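Back on the green (sort of)

4/25/20

So the season should have opened this week and of course it hasn't. The gates at Retbridge are locked, the green is being mown by one person at a time, and my bowls have been sitting in the hall since March, where I stub my toe on them most mornings.

For anyone new, I play lawn bowls, badly but with great enthusiasm! I joined Retbridge after a taster session that cost me £2 and included a cup of tea and a very decent slice of lemon cake. I meant to go once. I've now played three full seasons, two of them in the second team, and last summer we got as far as the semi-final of the Sutherland Cup before Nilholm took us apart on our own green. I still think about the last end of that match more than is healthy. We were holding two shots, their skip had one bowl left, and he sent it down the backhand as if he had all the time in the world and nudged the jack into the ditch. Lovely bowl. I clapped through gritted teeth.

Anyway, practice. My hallway is long and narrow and has a carpet that runs terribly fast, so I've been rolling a bowl towards a satsuma at the far end (the cat has opinions). You can't get any proper bend over that distance, but you can work on your delivery, and mine needed it. I've always had a bit of a wobble as I let go, and I think I've nearly got rid of it by slowing everything down and keeping my back foot still. 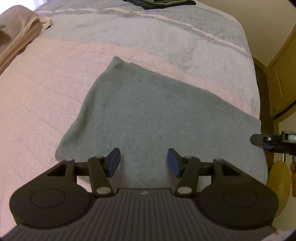 The other job has been choosing new bowls. I've been playing with a hand-me-down set that's a size too big for me, and I'd more or less settled on a set of Edicos before everything shut. I'd like to try them on grass first, though, so that will have to wait.

The club has said the Sutherland draw will be kept as it was if we get any sort of summer, which means Nilholm again, away, in the first round. I've asked to play lead. More satsumas for me tonight, then.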